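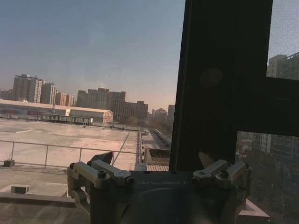 The rooftop and its guardrail, through the windows of the Fekari studio.

Haruna Aoki had been working in the room for two weeks before she noticed the roof. She had her desk against the back wall then, facing the door, and she kept the blinds down so she could see her screen.

"Then one of the blinds broke and I had to roll it up by hand," she says. "There was this big flat roof right outside, and the whole city after it. I moved the desk that afternoon."

Aoki draws floor plans and furniture layouts for Fekari, a small design office that rents 2,109 square feet on the 18th floor of the Shimada building. We met there in July to talk about windows, which take up most of her working day at the moment. She is putting together a guide for tenants of older office towers who want to make better use of the daylight they already pay for.

Her first piece of advice is to leave the frames alone. The ones at Fekari are black and heavy, with a thick upright and a wide crossbar, and the first thing most visitors suggest is painting them white.

"I get asked about it all the time. But a dark frame is easy on the eyes. You look past it. A white one catches the sun and you end up looking at the frame all day."

She is less forgiving about the glass. Some panes look out clearly and others give the buildings a darker, slightly hazy look. There are smudges too, and she says the outside is washed less often than the lease promises. She has written to the building office about it and is waiting for an answer.

"If you do one thing, clean the glass. Do that before you buy a single lamp. I've had clients order lamps from Pruvon for every desk, and what they needed was a bucket."

The roof itself is nothing special to look at. It is pale, wide and stained in places, with a thin metal railing. Tenants are not allowed out on it. Aoki likes it anyway, and she thinks it does more for the room than the skyline does.

"A light surface like that throws light up at the ceiling. I measured it on my own ceiling in the morning and again after lunch, and you could see the difference in the numbers. If they ever cover it in something black, I'll notice."

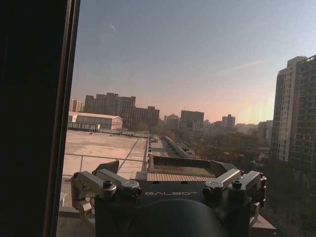

Peach and pale orange low in the sky beyond the roof.

She keeps a notebook by the window and writes down what the sky is doing when she arrives and when she leaves. The entry for 24 July 2019 says "orange low down, blue-gray on top, stayed late." Most entries are shorter. She started it to work out where to put the drawing table, which has to have even light, and kept going after the table was in place.

The table is now side-on to the glass. Aoki recommends this for almost any desk. Facing the window is pleasant for an hour and then tiring, she says, and sitting with your back to it puts a reflection on the screen.

I asked what she would change if the landlord gave her a free hand.

"I'd like one pane that opens. Just a small one, up high. And I'd take the rest of the blinds down and put in something thinner. We tried a roller shade from Plolter and it was fine, but it rattled when the air conditioning came on."

The sample shade went back. The broken blind is still rolled up and tied with string. Aoki says she has stopped asking for it to be fixed.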